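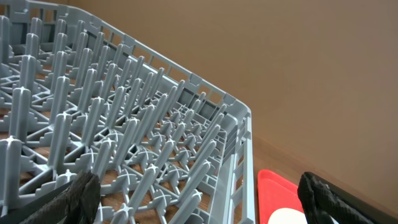

A reviewer of the earlier version of this paper asked why the planner should reason about the pegs at all, if the policy already receives the wrist image at every step. We think the remark is fair, and this section tries to answer it.

Figure 3. View from the wrist camera, with both fingertips, the gray peg rack and part of the red tray.

4.2 Slot proposals from the wrist view

In our first controller, built on the Drudovon motion library, the target pose came directly from the image encoder. This works well when the goal is one isolated object. A dish rack is a more difficult case. The pegs repeat in diagonal rows, they look large near the fingers and small and dense toward the far corner, and one gap looks almost the same as the next one. The encoder often gave a pose between two gaps, as an average of two good answers – and for placing a plate the average is a bad answer.

We therefore separate the problem in two parts. The perception module, Lumenta, detects peg tips and fits a lattice to them, using the outer wall of the rack as a border when it is visible. From the lattice it proposes up to 8 slots, each with a direction and a free width. The planner then selects one slot and keeps this choice until the plate is released or the fit error passes a threshold. The policy only corrects the motion locally.

Two details were important in practice. First, the fingertips stay inside the image and can hide pegs in the lower part, so we mask them before the detection. Without the mask, the textured surface of the finger produced false tips. Second, the floor of the rack is open and the table can be seen through it. We reject all points whose estimated height is below the middle of the peg.

The lattice model was trained on 3,962 wrist images, labeled with the Paretti tool. For the evaluation we ran 100 placements with 6 plate sizes, and the rack was moved by hand between the runs. Section 5 compares the result with the direct controller and with the Esoletti baseline, which uses a fixed overhead camera and has no access to the wrist view.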